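Home | Features | Rooms | Laundry | Shop | Subscribe

We use cookies to remember your reading list. Accept / Manage

The case for folding on a table

Bed's too soft. Sofa arm, worse. I've folded washing on both for years and it always ends up looking like I slept on it. So this month: the table. Any table, as long as it's flat and pale and you've moved the post off it.

Start with the dark stuff. Green, navy, black. Dark cloth on a white top shows you every edge, and you see straight away which corner has curled under. Spread first, fold second. Most of us skip the spreading.

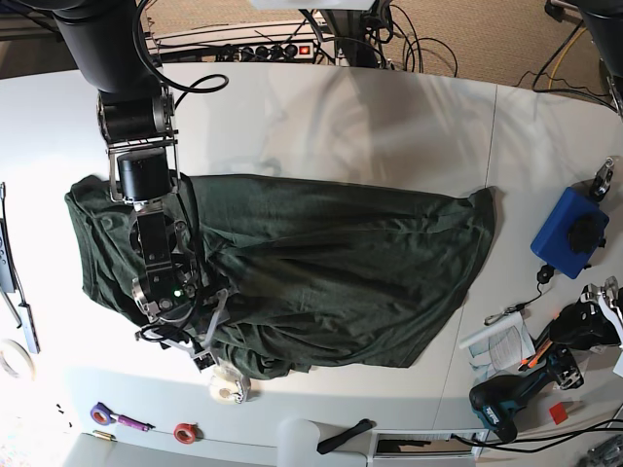
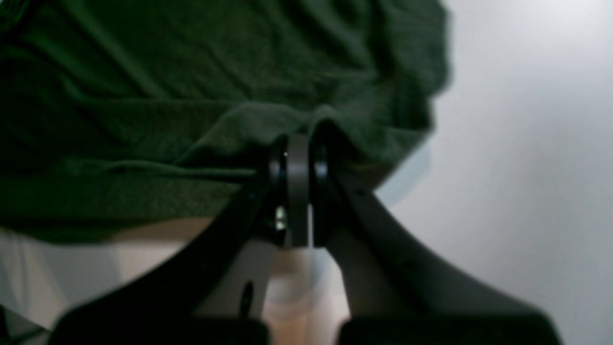
Page last changed: May

Deep green, and every crease a job still to do. Work from the middle out with the flat of your hand, then tug the hem. Not hard. If one end is already lying square, leave it be and bring the rest to meet it. Bunched corners want lifting and dropping, pressing just sets the wrinkle in.

Then halves, then thirds. 2 folds for a small shelf, more if you've got drawers like mine.

Kit, quickly. The Skakwood folding board is 40 cm wide, fine for tops, useless for towels. Suris do a plain cotton cloth to go underneath if your table is slippy, £22, washes well. I wanted to like the Hevosix steamer but it took up half the cupbord and dripped.

And don't wait for the whole basket. Do five things while the kettle boils. Leave teh socks for telly.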